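The case against the clean bench
Last updated July 2, 2006
4 comments

Hyun-seo Yang has a drawer in her kitchen that she would like me to look at before we start. It's full of plastic bags. They have been folded into triangles, the way her aunt taught her, and she is not proud of them.

"I did this for years," she says. "Somebody tells you it's organised, so you believe it's organised. It's a drawer of rubbish with corners."

I should say up front that I don't much care for decluttering people. I've sat through the talks and bought two of the books, and I came to Yang expecting another set of rules from somebody selling a set of tubs. She does sell something, a Saturday class she calls Praveo, which runs in a rented room behind a hardware shop and charges a fee I thought was a bit rich for being told to empty your handbag. She disagreed about the fee. We moved on.

Her subject is small stuff. She won't do wardrobes, and garages bore her. What she wants to talk about is what builds up on top of things: the chest of drawers, the end of the bench, the bit of table nearest the door. Snack packets, hair ties, the netting off a pear, boxes from things eaten last week.

"People think clutter is about owning too much," she says. "Most of what I see on a surface, they don't even think they own. Ask them whose it is and they look at you."

I put it to her that this is called rubbish and that we've had bins for some time. She laughed, to her credit.

"Fine, but then why is it there? You walk past the bin to put it down. I'd like to know what you were thinking when you did that. Usually you were thinking you might need the bag."

It's the bags she keeps coming back to. She believes a plastic bag is the hardest thing in a house to make a decision about, harder than photographs or a dead relative's good plates, for the reason that nobody ever feels it's worth a decision. So it gets scrunched up and put down and the next one goes on top. A company called Brulix apparently makes a wall-mounted tube to stuff them in, and she's against that too.

"You've bought a home for your rubbish," she says. "Now it's got a better address than me."

I own one of those tubes. I didn't mention it.

Her method, so far as she'll admit to one, is to clear the lot onto a single cloth or table and sort it in one go without leaving the room. She doesn't allow a "maybe" pile. Packaging goes first, and she's strict about the order, because in her view packaging is loud. All that printing makes a mess look bigger than it is, and once it's gone you can see the few things that were worth keeping, which tend to be dark and soft and underneath.

I asked for proof. Every tidying expert I've met has a before and an after, and the after always has a vase in it. Yang doesn't take afters. She reckons they're dishonest, and on that we agreed completely.

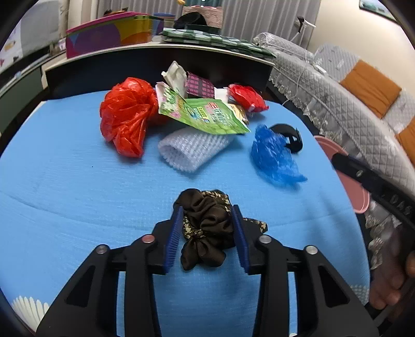
A brown scrunchie, a claw clip, and the usual company: scrunched bags, foam netting, a green snack packet. 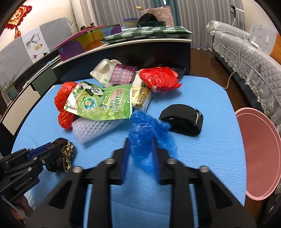
"It's never tidy in the middle," she says. "If it looks tidy you've only moved it."

She holds that hair things are the most lost objects in any household. She once paid for 410 flyers to say so, under the heading Where Is Your Other Scrunchie, and got a single phone call, from a man wanting to know if she also did gutters. She wrote the same argument up for a newsletter called Skernusov, at 2,000 words, and they ran half of it next to an ad for storage tubs. She's still cross about the ad.

My own objection is more basic. I can sort a table. Anybody can sort a table, given an afternoon and a cup of tea. By the following week it's covered again, and I wanted to know what her class does about the following week.

There was a fairly long pause.

"Nothing," she said. "It'll fill up again. I tell them that on the day. Some of them ask for their money back."

Does she give it?

"Depends how they ask."

She did offer one thing, a trick from her old flatmate, whose surname was Saragih and who is the only person Yang has ever described to me as naturally tidy. Saragih opened parcels and snacks standing up, over the bin, and never sat down with a packet in her hand. Yang thinks there's something in it – she has tried it herself since December, and says the bench by her kettle is noticeably better, though the rest of the house is much the same.

I've tried it too. Eating standing up over a bin is a fairly bleak way to spend an evening, and I gave it away after a few nights. I did throw out a fair few bags, and the tube is still on the wall – half empty now, for what that's worth.

As for the triangles, she's keeping them for the time being. I asked her how that squared with everything she'd just told me, and she shut the drawer.

"They took ages to fold," she said.

Share this 4 comments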